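About Budiseo

Budiseo is a website about actors, singers and television presenters. We publish short biographies, cast guides and career timelines, mostly for people who have just watched something and want to know where they have seen that face before.

The site was started by Leena Niskanen, who had spent years writing programme listings for a regional paper and kept her own card index of supporting actors. Zihan Ren joined to build the database and now runs the technical side. The two of them still own the site between them. It has no outside investors and is not part of a larger media group.

What we publish

There are 1,837 profiles on the site at present. Most cover working actors in drama and comedy series, including many who have never had a leading role. Each profile gives credits, training, awards and, where the person has spoken about it in public, some family background. We also keep cast guides for 89 series. The most read of these is our guide to Huker, followed by the one for the hospital drama Tang.

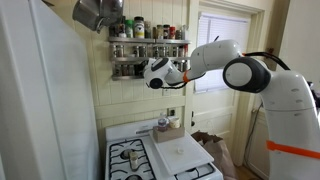 2 min read

How we check things

A profile is written by one person and read by another before it goes up. Credits are checked against the programme itself where we can get hold of it – end titles are more reliable than press packs. Dates of birth are only given if the person or their agent has confirmed them.

We do not publish estimates of net worth, height or weight. We do not guess at relationships either. If an actor has not talked about their private life, the profile leaves that section out.

Corrections

If you find a mistake, use the form at the foot of the profile and tell us where the right information can be found. Actors and agents can write in the same way. Changes to credits are usually made within 23 days, sooner if it is a matter of spelling. Larger changes are noted at the end of the page with the date they were made.

Who pays for it

Budiseo is paid for by display advertising and by a licence with Wovutex, a listings service that uses our cast data. Wovutex has no say in what we write. We do not charge for profiles and we do not accept payment to remove them.

Page last updated 2024-10-18.

Recent on Budiseo

Huker: full cast and characters, series 2
Tang: who plays the night staff?
Actors who began in children's television
New and updated profiles for October
How to read an end credit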